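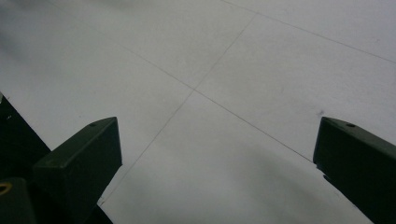

Inese Jaunzems wrote:
Check the cable before you blame the encoder. We had the same width dropout on our Gulton pair in September and it was a bad crimp.

kestdale_norm wrote:
Swapped the cable already. The left gripper still reports fully closed when the jaws are wide open. It starts 10 minutes into a session, and after a restart it reads fine again. Log says error 155 each time.

Ülle Bite wrote:
Sounds like heat. Does it come back if you let the thing sit powered on with no one squeezing it?

kestdale_norm wrote:
Yes, same fault sitting idle. We were on the cloth task when it came up last.
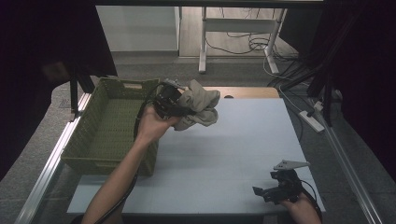
Cloth and basket task, both grippers in hand.

Inese Jaunzems wrote:
I still say wiring. A new cable doesn't rule out the connector on the board.

Ülle Bite wrote:
A loose connector wouldn't clear on a restart every time. I'd put a thermometer on the encoder chip.

kestdale_norm wrote:
Chip was at 59 C when it dropped out — the other gripper runs a lot cooler. I've pulled the left one and thrown out episode 577 and everything after it. Will open the housing tonight and check the connector too.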